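Baskets of artificial fruit: charming or a dust trap?

Forum > Home and Table > Centrepieces and Displays

Started by flulthorpe_jan
25th February

Hello all, I've been reading this board for ages and finally have something to ask, so please be gentle. My mother-in-law has moved into a smaller flat and in the great sorting-out I have come home with a box of her artificial fruit. A big box. She used to do the table displays for the Flulthorpe spring supper every year and I don't think she ever threw a single grape away.

I would like to put a bowl or a basket of it on our kitchen table, partly because I'm fond of her and she'd be pleased to see it when she comes round, and partly because real fruit in this house goes brown before anybody remembers to eat it. My husband thinks it will look like a dentist's waiting room. Is there a way of doing it so that it looks cheerful and a bit generous? And what do you put it in? I have a glass bowl, a blue enamel colander and a wooden tray with handles.

Reply from Hervé Pruvost

Not the glass bowl, I beg you. With glass you see the underneath of everything, all the little seams and stalk holes, and the fruit slides about every time somebody leans on the table. Wicker is much kinder. It has some grip, it hides the bottom layer completely, and the tan colour goes with nearly every fruit you could put in it. I did ours in a round basket. 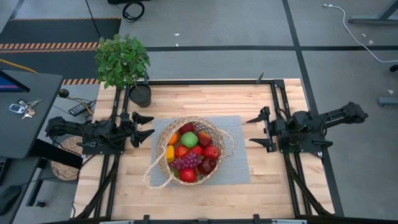
2 min read

A round woven basket on a grey mat, then, with the wooden tabletop showing all round it. I'm very glad of the mat. A basket straight on to bare wood looks to me as if someone has put the shopping down and gone to answer the telephone, but with a bit of plain cloth under it the whole thing looks meant. Grey was a good choice too, I think, as the reds stay as red as they like.

Now the fruit. You will see I am heavy on red apples, and I make no apology for it, I love them. The green apple near the middle is there to wake the others up. Put one pale thing in the centre and your eye goes to it first and then wanders outwards, or mine does anyway. The yellow one and the little orange one sit over on the same side and I like to keep those two near each other, they're good company. And then the grapes go on last, always last! They want to be laid over the apples and allowed to flop a bit. If you push them down between things they look squashed, and you lose that lovely purple.

My one other piece of advice is to fill it right up. A half-full basket of pretend fruit is a sad sight, whereas a full one looks like harvest time even in the middle of winter.

Reply from kettle_and_crumb

Oh that's a cheery basket, Hervé. I particularly like the peachy one to the right of the green apple, with the yellow in it. (Is it a peach? A nectarine? I've been going back and forth.) Those two-tone ones always look the most convincing to me.

I do have to disagree about the apples though. It's a lot of red! I would take out a couple and put in a pear or two, for the shape as much as anything. When everything is round it all goes a bit snooker table. Jan, if there are pears in the box, use the pears.

Reply from Hervé Pruvost

Peach, nectarine, I leave it to the viewer, I have called it both. As for pears, I have nothing against them, but they never want to lie down nicely. They roll on to their fat ends and the necks poke out at everyone. My wife is on your side, if that's any comfort.

Reply from Sarmīte Koppel

I'm afraid I come down with Jan's husband, or at least halfway. We had artificial fruit on the sideboard all through my childhood and what I remember best is washing it. My aunt kept hers in a basket too, and the dust got into the weave and on to every grape. Each May it was the whole lot into the sink, one at a time, and then out on a towel, and the grapes took longer than all the rest together.

So my vote would be for the enamel colander, Jan, which at least wipes clean. And it has holes, so you could rinse the fruit in it under the tap and stand the whole thing on the drainer. I know it isn't as pretty. It would be a bit jolly on a kitchen table, all the same, with blue against red.

Reply from flulthorpe_jan

Thank you all so much, I wasn't expecting such thorough answers! I've now emptied the box on to the floor of the spare room and I have to report 61 pieces of fruit. Sixty-one! Nine of them are pears, kettle_and_crumb, so you would be in your element. There's also a pineapple with a dent in it that I can't bring myself to part with.

Hervé, may I ask about the handle? I can see yours has one looped out to the side, lying down on the mat. All the baskets in our charity shop have the tall kind that goes over the top, and I was worried it would get in the way of passing the potatoes.

Reply from Hervé Pruvost

Very much get the kind that lies down, if you can find one. A tall handle over the top makes you want to tie a ribbon to it, and then you're halfway to Easter. With the handle down at the side you see straight into the fruit, and it makes a nice shape of its own on the cloth. I point mine towards a corner of the mat and never quite straight, it seems friendlier.

Reply from orchard_lodger

Another vote for wicker, but line it. A folded tea towel in the bottom lifts everything up and you need far fewer pieces to make it look full. It would also answer Sarmīte's point a little, as the towel comes out and goes in the wash. For dust between washes I use a soft make-up brush, dry, and it gets in among the grapes very well.

We have a Šimkus basket at ours, the shallow sort, and it's lovely but I wouldn't put more than one layer in it. Things escape. We found a plum behind the piano.

Reply from kettle_and_crumb

The make-up brush is a stroke of genius and I'm off upstairs to find one. Do you go over wicker with it too, or is that asking too much of the brush?

Reply from orchard_lodger

For the basket itself I use an old washing-up brush, dry, and do it out on the back step. Go round with the weave. Once a month does it here, but we don't have a dog.

Reply from Sarmīte Koppel

I'll grant you the brush, and the tea towel. I still say a bowl of real lemons would do the same job and you could have one in your tea.

Reply from flulthorpe_jan

Well, I've bought a basket! Round, with a handle that lies down, and very reasonable too. I've put a checked tea towel in the bottom, mostly red apples on top, one green one in the middle as instructed, and two pears as a peace offering. Grapes on last. My husband walked past it twice before he said anything and then he said, "Is that your mum's or mine?", so I'm choosing to be encouraged. The colander is going on the windowsill with the lemons in it, Sarmīte, real ones, from the market this morning.

Does anybody want a pineapple?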